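Setting Up the Bin-to-Bin Pick Exercise
Robotics Lab Course, Unit 4
Virach Technical Institute, Letdale Campus

Last updated: January

This page covers the setup, teaching and first run of the bin-to-bin pick exercise. It assumes you have passed the arm safety check and can jog the robot in both joint and tool coordinates. If you have not, finish Unit 3 first. Set aside one full lab period of 120 minutes. Teams that skip the calibration step usually need a second period.

What you need

Two metal bins with sloping sides
Bar clamps
A set of mixed objects from the Rinov parts cabinet
The pointed calibration tip
The Unit 4 program template, loaded on the cell controller
Your team's log sheet

Step 1. Place and clamp the bins

Put the bins on the work surface one behind the other, rims touching. Push the front bin against the locating marks before you clamp anything. Clamp at the corner where the bins meet, then add a clamp on the opposite side. Tighten by hand only. A clamp that is forced down will bend the rim, and the bin will rock when the gripper touches the floor.

Check that no clamp handle stands inside the path between the bins. The template moves the tool sideways at a fixed travel height, and it does not know where your clamps are. If a handle is too tall, turn the clamp over or move it outward along the rim.

Step 2. Teach the bin frame

Fit the calibration tip and touch three inside corners of the front bin floor, in the order given in the template. Use the floor corners. The rim corners are easier to reach, but the walls slope, so a frame taught at the rim puts the pick area partly inside the wall.

Save the frame as BIN_A. Repeat for the rear bin and save it as BIN_B. Jog to the center of each floor in the new frame and compare the reading with a ruler. If the error is more than 2 mm, teach the frame again.

Step 3. Check the cables

Refit the gripper. With the speed override at 10 percent, rotate the wrist through its full permitted range above the front bin. Watch the cable loop on the wrist the whole time. It must keep some slack at both ends of the rotation and must not drop below the fingertips. The template limits wrist rotation for this reason. Do not raise the limit to reach an awkward object. Approach it from the other side.

Step 4. Load the front bin

Place objects of different shapes in the bin with space between them. Put at least one object in a corner and at least one against a wall. These are the difficult picks and they carry most of the marks. 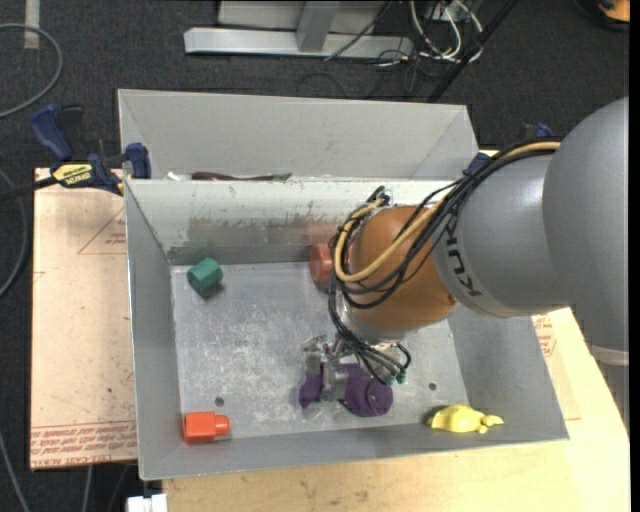 Rounded objects need a lower grip point than blocks. If the fingers close above the widest part, they slide up and off as the tool lifts. Set the approach so that the fingers close at or just below the widest part, and leave 5 mm between the fingertips and the bin floor. Scratches on the floor do no harm, but a hard contact will trip the collision stop and end your run.

For objects near a wall, turn the gripper so that the fingers open parallel to the wall. If the fingers open toward the wall, the outer finger hits the slope before it reaches grip height.

Step 5. Run a single pick

1. Set the override to 10 percent.
2. Select one object and enter its position and angle in BIN_A.
3. Step the program to the approach point and stop.
4. Check the finger clearance on both sides.
5. Step down, close, and lift to travel height.
6. Wait three seconds. If the object slips, record it as a failed grip.
7. Continue to BIN_B and release.

Keep one hand on the enabling switch for all seven steps. The second team member watches the tool and calls the stop. Do not reach into either bin while the drives are on.

Step 6. Run the full set

When each object has been picked once on its own, raise the override to 30 percent and run the whole set without stepping. Log every attempt, including repeats. A complete log for this unit has 21 attempts.

Common faults

Error 407 (frame not found): the frame was taught but not saved under the exact name. Names are case sensitive.

Error 43 (gripper timeout): the fingers did not report closed or open in time. Check the connector at the wrist before changing the program.

Object released too high: BIN_B was taught at the rim. Go back to Step 2.

Shutting down

Return the arm to the home position, turn off the drives, and put the objects back in the cabinet. Leave the bins clamped if another team is signed up for the next period. Hand in the log sheet at the Tennant Building lab desk and upload your program to the course folder before leaving.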